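Skimov Tub Chair in Light Gray: Review After One Winter in an Office Lounge

We bought two of these chairs in December for the lounge corner of our office in Canstead. The corner had been used for storing boxes, and we wanted a place where people could sit with a laptop for half an hour or wait for a meeting to start. The budget was small. The chairs had to fit against one wall, and they had to be light enough for one person to move when the carpet gets cleaned.

The Skimov came up while we were comparing it with the Barrera, a similar chair with a higher back. The Barrera is the better looking of the two in the showroom, but it is wider and the legs stick out past the seat. In a walkway that matters. We ordered the Skimov.

Delivery and assembly

Both chairs came on a Friday in separate cartons. The body of the chair is one piece. The legs are packed in a zippered pocket under the seat, which the instructions mention only on the last page, so check there before you call anyone about missing parts. The legs screw in by hand. No tools are needed. The first chair took ten minutes and the second took less.

One leg on the second chair would not seat fully. There was a bit of fabric caught in the threaded hole. I trimmed it with scissors and it went in fine.

There was a smell out of the box, mostly from the foam. It was gone in a week with the door open during the day.

Comfort

The seat is firm. If you are used to a soft couch you will notice it right away. The padding has given a little since December but not much, and there is no dip in the middle yet. I prefer it this way for a chair people get in and out of all day.

The arms are curved and continue around into the back, so you sit inside the chair more than on it. That works well for reading or talking. It works less well with a laptop, since your elbows have no flat place to rest. Two of the taller people in the office say the back is too low for them, and I agree that it stops short of the shoulders. The seat is also deep for the height of the back. Without a pillow most people end up slouching.

A square throw pillow fixes that. We use a beige one. It fills the gap behind the lower back and makes the seat feel shorter. I would plan on buying one with each chair, and I think the maker should include it.

Fabric and cleaning

The light gray is a true pale gray, close to the picture on the store page. It does show marks. So far we have had coffee, a line of blue pen, and the general darkening on the front of the arms where hands go. The coffee came out with a damp cloth and dish soap. The pen did not come out completely. The covers do not come off, which is my main complaint about this chair. The Barrera has a removable seat cover and I should have given that more weight.

Pet hair is not an issue for us. Lint is, a little. A roller takes care of it.

On carpet

Our floor is a flat striped carpet in two grays. The short wooden legs sit steady on it and the chair does not rock. They do leave dents if the chair stays put for a month. The dents come up after vacuuming. The feet have small felt pads, and on carpet those make the chair harder to slide, so I lift it instead. It is an easy lift for one adult.

What goes with it

The chair is low, so a standard end table can end up too tall. We have a round white side table with a thin metal pedestal next to ours and the height is about right for reaching a drink without leaning. A wider table would have looked better but there was no room for it.

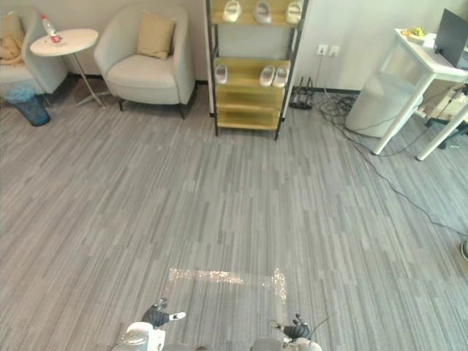

The lounge corner with the side table and the shoe rack along the same wall.

The rack is a Floltomton with a black metal frame and light wooden shelves. It is taller than I expected and makes the chairs look lower than they are. I will review it separately once it has been up longer. If you are putting a Skimov beside something tall, leave a gap so the arm is not pressed against it.

Price and warranty

Each chair cost a little less than the Barrera, and the shipping was included. The warranty covers the frame for 3 years and does not cover fabric. Registering it online took a few minutes and required the number printed on the tag under the seat, so do that before you push the chair against the wall.

Pros: easy assembly, steady legs, small footprint, light to move.

Cons: low back, covers do not come off, pen marks stay, pillow sold separately.

Would I buy it again? For a waiting area or a lounge corner, yes, in a darker gray. For a chair to work in for several hours, no.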